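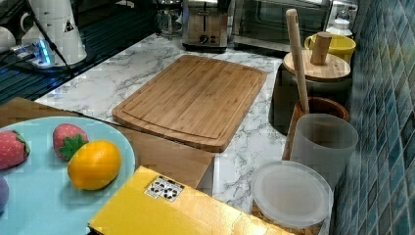
Istodia共用厨房改善项目 第二阶段进展报告
报送：Bensaid基金小额资助组
执行：Clanville合住公寓住户小组
报告期：一月至三月

一、先说结论

台面整理基本完成，柜内整理完成一半，冰箱没有动。冰箱原定列在第二阶段，现在申请挪到第三阶段，理由见第五节。批下来的钱没有超支，这在本小组的历史上属于头一回，请允许我们在第一段就提出来。

贵方上次的批复里问：“台面整理为何需要三个月？”问得很有道理。擦一张台面用不了三个月，说服一群成年人把自己的杯子拿走，三个月算快的。

二、报告期内做了什么

一月主要在清点和吵架。我们请每个住户把台面上属于自己的东西贴上名字，期限一周。一周过后，贴了名字的东西少得可怜，没贴名字的东西据说全是“公用的”，其中包括一只缺了口的茶壶和半袋不知年份的扁豆。Hortensia Zapata提议把无主物品装箱，放在走廊里两周，谁要谁领。箱子刚抬出去的那个晚上，扁豆就有了主人。茶壶至今没有，已经改做浇花用，效果一般。

二月定规矩。讨论稿改了五遍，最后留下来的只有四条：

台面中间留给砧板，砧板周围不放东西。
电器靠后，用完拔插头，电线不拖到切菜的地方。
常用的罐子、杯子、小瓶沿瓷砖一侧放，高的不挡矮的。
水果装盘，放在台面一头，谁都可以往里添。

第四条原来还有后半句，规定拿最后一个水果的人负责补货。表决时没有通过，反对的人里有几位平时吃水果最勤，这里就不点名了。

三月试行。头十天由Shaimaa Hamdy每天早上七点前看一遍台面，把跑偏的东西推回去，顺便在本子上记一笔。她的本子我们附在电子版后面，字迹潦草，但有几条值得一读，比如“砧板上有一只鞋油盒，未询问”。

三、现在台面的用法

中间那块竹砧板是这次整理的核心，为它花的口舌也最多。早先厨房里有好几块砧板，大小不一，叠在一起立在水槽边上，谁也不肯用最底下那块。现在台面上只摆一块，长方形，圆角，四周有一圈沟槽，切番茄的时候汁水有个去处。有住户认为一块不够用，尤其是周末中午。我们的意见是先用着，等真有人排队再说。迄今为止排队的事发生过一次，排队的两位后来一起做了饭，所以这件事该算投诉还是算成果，小组内部没有统一口径。

多士炉和小烤箱都留了下来。有人主张二选一，说面包放在烤箱里一样能烤。烤面包派反驳说，为了两片面包去预热一只烤箱，是对早晨的浪费。双方都很有道理，都不肯让步，我们就把两样都往后靠，腾出前面的台面来。插头的问题没有完全解决。“用完拔插头”这条执行得不错，“拔完把线收好”这条则没有人记得当初写过，翻记录发现确实没写，下一版补上。
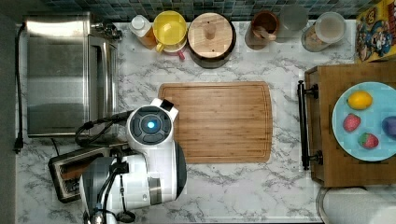
沿瓷砖那一排，规矩写得很简单，执行起来各有各的理解。木盖的深色锅是公用的，平时就放在那里，因为柜子里没有能让它直立的格子。木铲木勺一类插在杯子里，这个做法是自发形成的，没有人提议过，也没有人反对，是整个项目里最顺利的一项。黄碗叠在粉色杯子上头，属于节省地方的办法，Hortensia管这个叫“建筑”，并且认为建筑不应该出现在有人伸手拿糖的地方。我们倾向于同意，但暂时没有更好的位置。

白盖的玻璃大罐还没有贴标签。标签机申请过，没批，我们理解。手写标签试过两轮，第一轮用的笔遇水就化，第二轮的字太好看，大家舍不得撕，里面的东西换过之后标签还留着，于是有一阵子，咖啡要到写着“燕麦”的罐子里去找。现在的办法是不贴，打开看。

麦片盒按理应当进柜子。四条规矩里没有禁止它待在台面上，喜欢它的人很快注意到了这一点。它目前放倒在靠墙的角上，算是双方妥协的姿势：站着太招摇，收走太伤感情。

水果盘是反响最好的一项。盘子浅蓝色，垫在带黑色提手的木托盘上，需要整张台面做饭时，端起来就能挪走。盘里常见的是柠檬和草莓，偶尔有别的。盘子没有固定的家，有时在台面这一头，有时在另一头，取决于上一个挪它的人站在哪边。Shaimaa的本子上有连续几天记着“水果盘又走了”，语气像在写候鸟。

四、经费

本阶段共支出1,473元，结余483元，转入下一阶段。主要开支是柜内隔板、一批密封罐和台面的石材养护剂。密封罐从Clasix订的，到货时少了两只盖子，对方补寄了一次，补来的盖子大了一圈，又补寄了一次。没有产生额外费用，产生了额外的纸箱。纸箱拆平以后拿来垫在台面上放东西，本来说是临时的，后来发现用处不小，这件事我们不打算写进规矩。

养护剂比预算里写的贵。白色带灰纹的台面好看是好看，沾了柠檬汁不擦会留印子，这一点装修的时候没有人讲，现在由我们来讲，已经讲到第三遍了。发票附后，其中一张被咖啡泡过，金额仍可辨认。

五、没有做完的部分

柜内整理完成一半，指的是左边那一半。右边的柜子里有住户多年积攒的塑料盒，盒子和盖子数量不等，配对工作进行了两个晚上，到后来参加的人开始怀疑盖子是从别的公寓来的。计划下个月再来一次，配不上的一律处理，届时希望有贵方一封措辞严厉的来信作为后盾，内容我们可以代拟。

冰箱推迟，原因有两个。其一是人手，三月里小组有一半人在忙搬家和考试。其二是士气。台面的事情刚刚消停，此时打开冰箱门讨论谁的酸奶，时机不好。

通风问题不在项目范围内，但住户反馈里提得最多，顺带转达。

六、住户怎么说

发出问卷后收回65份，比上一轮多。大部分意见是正面的，说得最多的是“终于有地方切菜了”。也有人写“感觉像在别人家做饭”，我们拿不准是夸还是骂，按中性统计。有一份问卷整张空白，只在背面写了一个红烧茄子的做法，步骤清楚，已经贴在冰箱门上，这是冰箱目前取得的唯一进展。

负面意见集中在早上七点的巡视。有人觉得自己刚放下杯子，转身就被挪到墙边，像受了批评。Shaimaa的回应是，她挪的是杯子。从四月起巡视改为每周两次，由大家轮流，轮值表已经排好，前三周都有人签名，第四周暂缺。

七、下一阶段安排与请示

下个月上半月完成右侧柜子，下半月开始冰箱。结余的钱拟用于冰箱收纳盒，型号尚未选定，小组里对透明的和不透明的各有拥护者，请贵方不必介入。

需要贵方答复的有两件：一是冰箱部分能否顺延到第三阶段；二是结余款能否直接结转，免得先退再领，上次那样走了一圈，到账时收纳盒已经涨价。

另外，贵方曾表示想派人来看看。欢迎随时来，最好避开周末中午。来之前请告知人数，我们好提前通知大家把杯子拿走。

住户小组 执笔
Hortensia Zapata 审阅，对第三节“建筑”一段保留意见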